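Istis, the box set: worth the shelf space?
Posted April 27, 2018

I've been pestering everyone I know about Istis since it first showed up online, so of course I bought the box set the minute it went on sale (my poor wallet). For anyone new to it, Istis is an animated science fiction series from a small studio called Fliltora, set on a moon where the mail still gets delivered by hand. It's slow and odd and very sweet in places, and I loved it so much I've now watched the whole thing 2 times through.

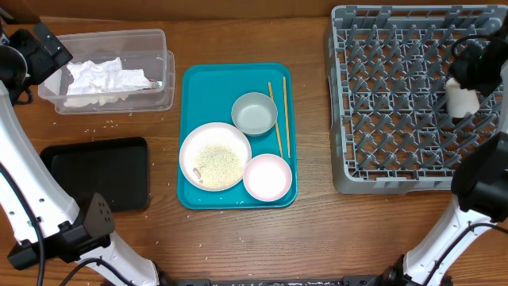 The story

Our hero is Ķēniņš, a mail carrier with bad knees and a very long route. The first episode is mostly him walking, and I know that'll lose some people, but please stick with it! By the time he finds the letter addressed to himself I was sitting forward on the couch with my tea going cold. Charmaine Gumede voices the dispatcher, Madus, who we only ever hear over the radio, and she's wonderful. There's a bit in the storm episode where she just reads out street names and I had to pause it and go find a tissue.

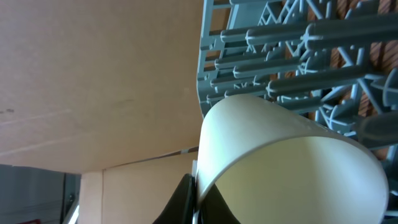
The animation is hand painted and you can tell, especially now that I've got it on disc and the picture isn't breaking up every time the wind blows. Director Pao-chu Lam keeps the colors very quiet for the early episodes. The moon itself is that matte off-white on the curved piece up there, the kind with a little yellowish green in it, brighter along the edge and soft on the inside. Then the market episode comes along and it's all lanterns and red awnings, and what a treat that is after so much dust.

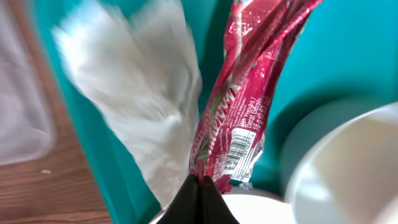

Crimson foil, thoroughly crumpled.

What's in the box

You get every episode, a commentary track on the finale, a making-of that runs 44 minutes, and a 300-page art book. The art book is the real prize (background paintings, early sketches of Ķēniņš with a mustache, which I'm glad they dropped). The commentary is a bit of a letdown, with long quiet stretches where I think they got caught up watching their own show. Can't blame them, but I'd have liked more about the music. The subtitles are also on the small side, and I couldn't find a way to make them bigger.
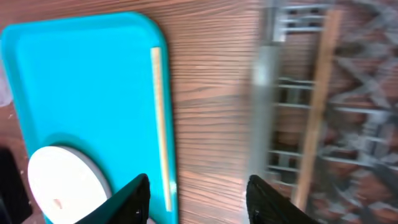

Turquoise tray on wood grain.

My copy is number 685 and it arrived with one dented corner, though the discs were fine. If you've already seen the series and don't care about art books, I'd say wait for a sale. Everybody else, go ahead and get it, and start it on an evening when you've got time for two episodes, because the first one ends on that door opening and I really don't think you'll want to go to bed.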